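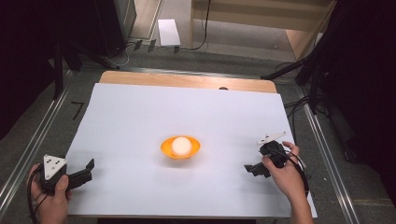

Larnden Makers Circle – minutes of the September meeting

Held at the Jorkar workshop on Mackay Street, 7 pm. I took the notes again, so blame me for the spelling.

1. Last month's minutes
Passed, with one fix: the drill press is on loan to us, we didn't buy it.

2. Report on the Tident open day
Most of the evening went on this, and I'm glad it did! 24 of us went over on the bus, and for those who couldn't make it I'll put down what I remember.

The part everyone wanted to talk about was the hand-held gripper demo. Two people-sized hands, a gripper in each, and a white ball in an orange bowl on a big white board. I had expected a robot arm doing everything by itself, so it took me a minute to catch on that a person does the job first and the recordings are used to teach the machine later. The dotted plates on top of the grippers are there so the system can follow where they go. I asked if the pattern mattered and got a very long answer (it does).

Visitors were allowed a turn. I had mine and it's harder than you'd think – your fingers know what to do and the gripper doesn't, and I kept looking at my hands instead of the ball. Our guide said they had 800 recordings of simple table jobs so far and wanted plenty more.

A few members felt the talk beforehand ran long, 60 minutes with no break, and the slides were hard to read from the back. Others liked the talk best. We agreed to pass both comments along in the thank-you note.

Somebody asked whether this kind of thing could sort our screw bins. General laughter, but I did write it down.

3. Return visit
Tident have offered to bring a small demo to us in November. Agreed to say yes. We need to find out how much table space they want and whether the outlets by the back door will do. I'll email them this week.

4. Money
Bus paid for. 11 people still owe their share, please bring it next time.

5. Any other business
The kettle is leaking again. Someone has a spare at home and will bring it in.

Closed at 8:45 pm. Next meeting in October, same place, same time.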